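Tips for hosting an online movie watch party from your kitchen. Typed up fast between loads of dishes, sorry in advance. Updated 2020-12-05.

Did our first one in October and it was a mess. Sound echoing everywhere, popcorn burned, half the guests a full scene behind the other half. We've done a bunch more now and these are the things I'd want on a card taped inside the cabinet door.

## Before the day

- Pick the movie yourself. Do not poll the group. We polled once and lost four days to it.
- Check that everyone can get the same version. Theatrical vs. extended matters. One person on the extended cut and the whole chat goes sideways.
- Send the start time with the time zone spelled out. "8 Eastern, 7 Central, 5 Pacific." Put it in the subject line of the email too.
- If you're using a hashtag for the chat, search it first. Ours already belonged to a dog grooming sale.
- Giveaway? Write the rules down before you announce it. How to enter, when it closes, who can't win. Keep it to one way in. Comment OR retweet OR follow, pick one.
- Update the laptop the night before. It WILL want to restart at 7:58 otherwise.

## Laptop in the kitchen

I host from the counter so I can cook and type. Works fine if you set up right.

Screen goes at least an arm's length from the stove, on the side away from the sink. Prop it on a thick cookbook or an upside down baking pan so a spill runs under it and not into it. Tape the charger cord down along the back of the counter – blue painter's tape, comes off clean.

Plastic wrap over the keyboard. One layer, pulled tight, tucked under. Keys still work. Peel it off after and throw it out, don't leave it on overnight becuase the heat gets trapped.

Use a cheap wireless mouse if you have one. Trackpads hate butter.

Turn the vent fan OFF when you talk. Everybody else hears a jet engine. Cook the loud stuff before, then run the fan, then switch it off and start the call.

Grease on the screen: barely damp microfiber cloth, laptop powered down, wipe top to bottom. No window spray. No paper towels, they scratch the coating on some screens.

## Snacks that hold for two hours

Stovetop popcorn. Three tablespoons oil, half a cup kernels, a lid left open just a crack. Start with three kernels in the oil, when they pop put in the rest and pull the pan off the heat for 30 seconds. Then back on. Far fewer duds that way. Salt it while it's still hot. Fine salt sticks, the coarse kind ends up at the bottom of the bowl.

If you make it early, let it cool all the way with no cover, then into a paper bag. Never a plastic tub while it's warm, goes chewy. To crisp it back up, 250 degrees on a sheet pan for five minutes.

Nacho cheese: toss the shredded cheese in a spoon of cornstarch first, then warm it slowly in evaporated milk. Stays smooth. Keep it in the small slow cooker on warm and stir whenever there's a dull part.

Soft pretzels freeze great. Freeze after baking, before salting. Brush with water, salt, ten minutes at 350.

Set out your tools ahead of time so you're not digging in drawers with the lights off. Spatula for the brownies, tongs, a spoon for every dip, trash bowl.
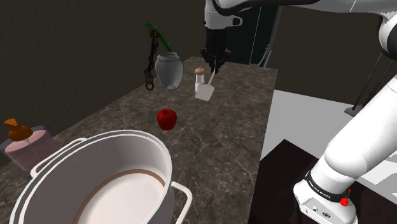
*Small spatula out on the counter, ready to go.*

Brownies: line the pan with parchment with two long sides hanging over. Lift the whole slab out once it's cool. Plastic knife cuts them cleaner than a metal one, try it. Small pieces. People typing with one hand want small pieces.

Drinks with lids. All drinks, all ages. I use jelly jars with a hole punched in the lid and a straw. Hammer and a nail gets it started, then widen it with a phillips screwdriver, file down the sharp side.

## Getting everyone in sync

Forget fancy. Count down on the call, "three two one play," everybody hits it on PLAY and not on one. Say which one you mean beforehand!! We had this argument.

Then pause everybody at the studio logo and compare times. Someone is always off. Fix it there and you're good till the end.

We tried the Ruveven app for syncing. Fine for a small group. Free room holds 16 and it bumped us when number 17 joined, so if your list is longer do the countdown. Chat window covers the subtitles unless you drag it over, setting doesn't stick.

Schedule one bathroom break. Tell people when it is. Around the middle, not during a chase. Five minutes, and it's when you swap the snack trays and run the second popcorn batch.

## Running the chat

- Write your questions out ahead in a plain text file. Number them. Paste as you go.
- Ten questions is plenty for a one hour chat. One every six minutes.
- Pin the rules at the top.
- Mute your own phone. The pings come through the mic.
- No spoilers for the sequel. Say it at the start and again at the break.
- Short posts. Long ones get skipped when it's moving fast. Our last one hit 761 posts in the hour and I read maybe half of them while it was live, went back for the rest later with tea.

For the drawing I put names in a spreadsheet, number the rows and use a random number picker. Last time there were 64 entries, took two minutes. Screenshot the result. Message the winner that night and give them 48 hours to answer, then draw again.

Mailing prizes: padded envelope for anything flat, small box for mugs. Wrap the mug handle first with a strip of cardboard, then wrap the entire mug. Stuff the inside too. I mailed a set of the Thân spice tins with just paper between them and they got there dented. Bubble wrap next time.

Gift cards – tape them inside a folded piece of card stock so you can't feel the edge thru the envelope.

## Sound

Headphones for everyone or it echoes. If you want it out loud in the room, mute your mic while the movie's playing and unmute to talk. I have a little Zateck speaker that I set in an empty mixing bowl, makes it a good bit louder. Metal bowl is tinny, use ceramic.

Don't put the speaker on the fridge. It buzzes.

Dish towel under the speaker if the counter rattles. Same trick for a blender by the way.

## Lights

Under cabinet lights on, overhead off. Enough to see the dip, not enough to glare on the screen. If yours are too bright, a strip of parchment over the plastic cover knocks it down (LED only, NOT the old hot bulbs).

String lights along the backsplash look nice on camera. Keep them well off the stove side. Removable hooks hold if you wipe the tile with rubbing alcohol first and let it dry.

Lamp in front of you, behind the laptop. Window behind you makes you a shadow.

## Cleanup

Popcorn pan: fill with hot water and a squirt of dish soap the minute it's cooled off, let it sit through the credits. Burned on bits get baking soda and a little water, leave it 20 min, scrub with a nylon brush.

Cheese in the slow cooker: COLD water first. Hot sets it like glue.

Kernels on the floor, sweep before you vacuum. They rattle around in the hose.

Marble or other stone counters, wipe up soda and lemon right away, they etch. Mild soap and water only. No vinegar, I know every other page says vinegar.

Candy stuck to the couch – ice cube in a sandwich bag, hold it there till the candy gets hard, then lift with the edge of a spoon.

Leftover popcorn keeps three days in the bag. After that it goes in the compost, or crush it and use it on top of a casserole. Really.

## Stuff I'd skip

Heat lamps. The Draltuvora popcorn cart rental, cute but it's for a room full of people and you're in your kitchen with a laptop. Themed cups that can't go in the dishwasher. Costumes with sleeves if you're anywhere near the burner.

Will add the printable checklist when the printer has ink agian. Brownie recipe is on the dessert page, same one as always, just cut the sugar by a quarter cup if you're adding candy on top.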